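Brarnard Floor Tile, Pale Gray
Item 784, Ham Interior Range

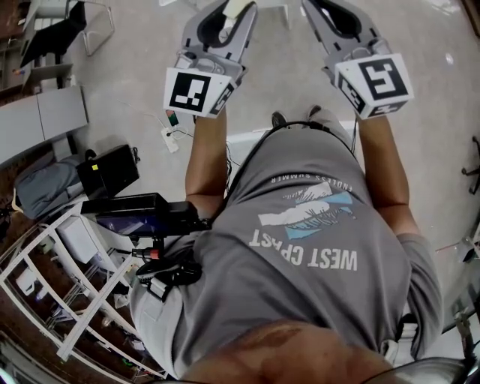

Pale gray floor, with a power strip, cables and a gray fabric bag set down at the side of the room.

Product overview

The Brarnard floor tile in pale gray is supplied for workrooms, classrooms, studios, corridors and storage rooms in which people stand, walk and set equipment down throughout the day. The color is a plain, light neutral. Small parts, plugs and cables are easy to find against it, and it reflects enough light to be suitable for interior rooms with few windows.

The tile belongs to the Ham Interior Range and may be combined with the wall base, edge strips and thresholds of the same range. Pale gray is color 318 in the range card. Customers who are extending an existing floor should state the color number and the month of the original delivery when ordering, as shade may vary slightly between production lots.

Ordering information

Item number: 784
Color: Pale gray, 318
Packed: 15 tiles per carton
Minimum order: one carton
Application: interior floors, dry rooms
Matching items: wall base, edge strip, threshold, corner piece

Orders of 100 cartons or more are delivered from a single production lot. Smaller orders are filled from current stock, and the lot number is printed on the end of each carton. Cartons with different lot numbers should be opened together and the tiles mixed before laying begins.

Subfloor and preparation

The subfloor must be level, dry, firm and free of dust, paint and old adhesive. Cracks and low spots are to be filled and allowed to cure fully. Cartons should be stored flat in the room in which the tiles will be laid, with the heating or cooling set as it will be in normal use.

The layout should be planned from the center of the room. Narrow cut pieces along the walls and in doorways are to be avoided by shifting the center line before the first tile is set. An allowance for cutting and later repairs should be included in the order. Spare tiles are best kept in their original carton with the lot number visible.

Furniture, power strips and portable equipment

Tables, cabinets and benches should be fitted with felt or soft plastic pads. Heavy items are to be lifted into place and not dragged. Floor-standing cases and boxes may be placed directly on the tile if their undersides are clean and free of exposed screws.

Power strips may rest on the finished floor. They should be kept close to a wall where possible and away from the main walking line, with cables gathered along the same side of the room. Adhesive tape should not be left on the tile for long periods, and any residue should be removed with a cleaner approved for this product. Power strips must be unplugged and lifted before damp mopping.

Bags and other soft items should be picked up before cleaning so that grit does not collect beneath them.

Routine care

Sweep or vacuum daily in rooms with regular foot traffic. Damp mop with a neutral floor cleaner, diluted as stated on its label, and change the water when it becomes cloudy. Scuff marks from dark shoe soles can usually be removed with a soft white pad and a small amount of the same cleaner. Abrasive powders, steel wool and solvent-based products must not be used.

Entrance mats are recommended at all doors that open to the outside. Mats with a black rubber backing may discolor light floors and should not be used with this tile.

Samples and availability

Single tiles in pale gray are available as samples on request. Colors should be compared under the lighting of the room concerned. The current range card remains in effect until July.

Related products

Brarnard wall base, pale gray
Brarnard edge strip
Brarnard threshold, low profile
Ham neutral floor cleaner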